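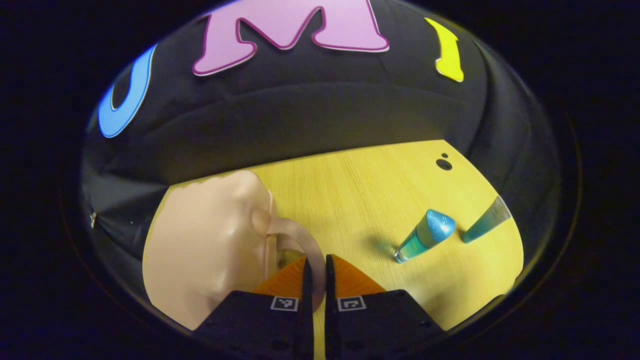

When will people get to hear the Kwofie tape? The Reltdale Sound Archive plans to play it in full in November, at a free listening evening in the old ballroom at Derkadbridge where it was recorded.

For anyone who has missed the talk in the record shops these past weeks, the Kwofie were a five-piece beat group who played the dance halls up and down the valley in the middle of the 1960s and then, as so many groups did, went back to their day jobs. They left behind 2 singles on the little Soltar label, both of them long out of print and both of them the sort of thing collectors will drive a long way to look at. Until this year those four sides were thought to be everything they ever put on tape.

The new recording was made from the side of the stage on a home reel-to-reel machine, on a night when the group was supporting a touring act whose name, sadly, was never written on the box. It runs to six songs. Three are numbers that every dance band in the county was playing that season, and one is a quicker, rougher go at their first Soltar A-side, with the organ a good deal louder than it is on the record. The other two have never been heard outside that room, and one of them, a slow waltz with all the voices in harmony, has already been played rather a lot in the archive's back office!

Mayuree Wattanapong, the archive's sound curator, spent much of the summer coaxing the music off the reel. The tape had been stored in a hall closet, next to a hot water pipe, and it needed a long, patient cleaning before anyone dared to thread it up.

"I had my coat on to go home, and I thought I would just check the first minute," she said. "Then the drummer counted them in and I sat right back down again. You can hear people's shoes on the floor, and somebody near the microphone asking for a light, and then this enormous, cheerful noise comes in over the top of it all."

The drummer in question is now 81 and still lives in Derkadbridge. He has heard the transfer twice and has asked for it to be made clear that the mistake in the middle of the fourth song was the bass player's. He hopes to be at the listening evening, knees permitting, and has promised to bring along his old set lists and the stage jacket he was married in.

Soltar, which was wound up decades ago and has lately been revived by the founder's granddaughter, will press 2,000 copies of the tape on vinyl, with both singles added on the second side. The running order is settled, though the sleeve is not, and the label would love to hear from anyone with snapshots of the group on stage, however blurry.

Doors at the ballroom open at 7 p.m. and the tape will be played at 8, with tea and a bit of dancing afterward for those who feel like it. Seats can be reserved at the archive's front desk in Reltdale, and a few will be held back for people who just turn up on the night.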